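Felico, the yellow bench, May 7, 2022

The workroom at Felico, now that the Flosholm bench is in. The carpet is the old one. Most of the other furniture went to Moussa when we gave up the second room, so if you came to the open day last July you will find it rather bare.

The bench was bought second-hand. Tõnu Mockus saw it listed by a joinery that was closing down and paid 200 for it, delivery included, which we thought was fair for something that size. It came in two halves. The panels did not line up at first and we had it apart again the following week, but it has been steady since then. The yellow was not our choice. We talked about painting it and decided to leave it, as small dark parts show up well on it and get lost less often than they did on the grey one.

**Close work**

A lot of what passes through here is small assemblies with a sliding shaft and a rubber boot over the top. The boot keeps grit off the shaft. It is also the first thing to go. A split in one of the folds is easy to miss unless the rubber is stretched a little and turned under a lamp, and people do tend to send things in with a note saying the boot is fine. 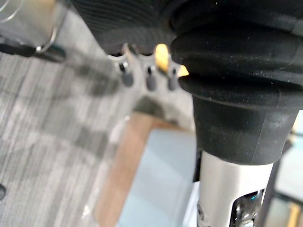

We don't use oil on rubber any more. Nendier, who used to supply our cleaning things, recommended a spray which left a film, and the film picked up dust worse than before. Now it is a dry brush first, then a cloth with plain water and a drop of washing-up liquid, and then the part is left alone overnight. Metal parts get the same cloth afterwards. If there is a window or slot cut in the shaft we keep the water away from it and only use the brush.

Pegs, pins and small tabs are checked by hand. A peg should not turn on its pin. If it does, it goes in the tray with a paper tag and somebody looks at it on Monday.

**The bench top**

The rule is that the flat part of the bench is for whatever is being worked on that day, and nothing is stored on it. It is not always kept to. Padded things end up there most often, as they don't roll and they are a nuisance to put on a shelf. Small parts go along the side in a line, in the order they are wanted, with rods laid lengthways behind them. Tõnu started doing it that way in his previous job and the rest of us picked it up.

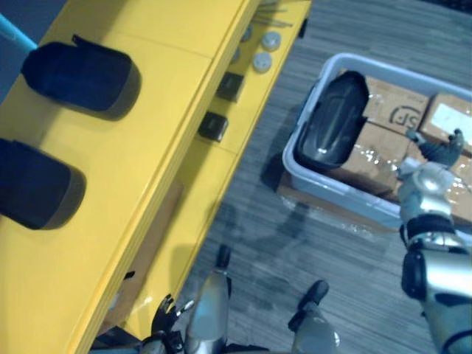 Cardboard is kept for flat packing and for kneeling on. We get through a good deal of it. Moussa lets us have their clean boxes if we collect before 3, and the best of those are cut down into panels. Anything with a torn face or old labels all over it goes straight out for recycling.

The carpet was laid before our time. It is hard-wearing and the stripe hides most marks, but a dropped pin is very hard to find on it. A magnet on a stick works for the steel ones. For plastic caps the only thing is to get down with a torch held flat to the floor and look for the shadow. We have talked about a rubber mat along the length of the bench. The one we priced was too narrow, and a wider one would have to be cut round the legs, so that is waiting.

**Boxes going out**

Packing is done on the floor. There was a packing table, but it stood in the way of the door and went with the rest. Finished boxes are taped along the middle seam and once across each end, and then put in a bin so that they can be carried down in one trip. Clear tape is better than brown for this, as the writing on the box can be read through it. We used to allow 7 days for orders to leave. It is nearer five at present, apart from anything that needs a new boot, where we are waiting on the supplier.
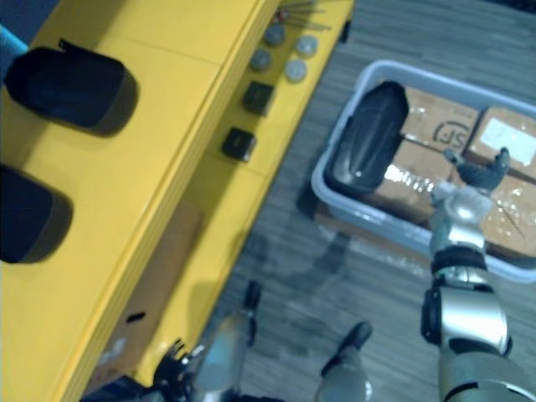

*Taped boxes in the grey bin, next to the yellow bench.*

If you are dropping something off, please put a name on the outside and on a slip inside as well. Outer labels come off more than you would think, and we have two parcels at the moment that we can't match to anyone. One is a flat packet with Flosholm printed on the tape and the other has no marking at all. Ask for Tõnu if either might be yours.

The shelves for the back wall have been ordered and should be up before July. I will add pictures of those when they are in, and one of the lamp over the bench, which has been moved twice already and may move again.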